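Ticket: Ancient DNA run, gene lookup step keeps dropping samples
Product: Cele 
Status: Solved (leaving it open until the rerun is signed off)

What's happening

Hello again, me with the old bones! I'm working on the Driltemen burial ground set, which is 34 people from a plague pit, and we're looking at immune genes to see if anything stands out in the ones who died during the outbreak compared with the ones buried before it. The reads come off the sequencer fine, Wisport trims them fine, and then Cele gets to the gene lookup and quietly throws away 20 of my 34 samples. No error, no warning, just a much shorter table than I was hoping for.

The log says "lookup complete" every single time, which is cheering but not much use.

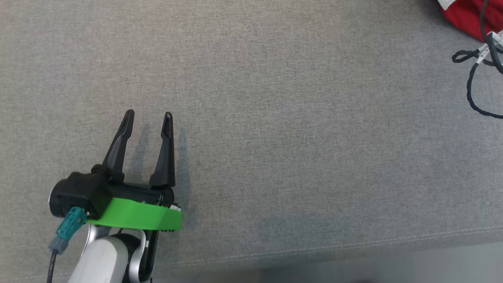 What I want from the lookup is a table with one row per person and one column per variant, and a blank wherever the DNA is too broken up to call. I don't mind blanks, old DNA is full of them. What I do mind is the whole person vanishing. Think of the two black fingers held open over the grey fabric, with nothing between the tips — that's my output folder for those 20 samples. The folder gets made, it has the right name, and there's not a thing in it.

What I've tried so far

1. Restarted Cele and ran it again. Same 20 gone.

2. Ran one missing sample by itself. It still vanished, so it isn't a memory problem or the samples treading on each other.

3. Checked the trimmed files from Wisport. All there, all the right sort of size, and they open in the viewer without a grumble.

4. Swapped the variant list for the short test one that comes with Cele (my own list has 3,058 variants in it, and I wondered if that was too greedy). No change at all.

5. Looked at the damage filter. Old DNA gets worn at the ends of each fragment, so I had it set to be quite strict. Loosened it right off and got two extra rows, then lost them again on the next run, which had me talking to the screen a bit.
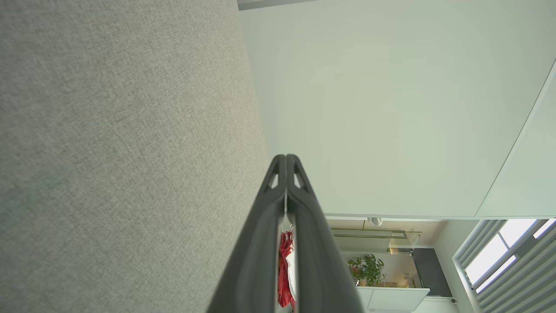 6. Compared the settings file line by line with the one from our earlier project, Tindero, which went through beautifully in December. This is where I found it!

What was wrong

There's a setting for the lowest share of variants a person must have before Cele keeps them. In Tindero it was left blank, so everyone stayed in. In the new settings file it was 90, as in per cent. That's fine for a cheek swab taken last week and hopeless for a tooth that's been in wet clay for centuries. The two rows that came and went were sitting right on the line, and Cele picks its reads at random unless you fix the seed, so they hopped over it and back.

Blanked the setting, fixed the seed, ran it again. All 34 rows are there, gaps and all.

Still to sort

Could the lookup please write a line in the log when it drops a sample for this? Even just the sample name would do. I'd also love to know if the 90 is the new default or if it crept in from somebody's template at our end, so I can warn the others in the lab.

I'm running the full set once more overnight with the damage filter back on strict and will add the log in the morning.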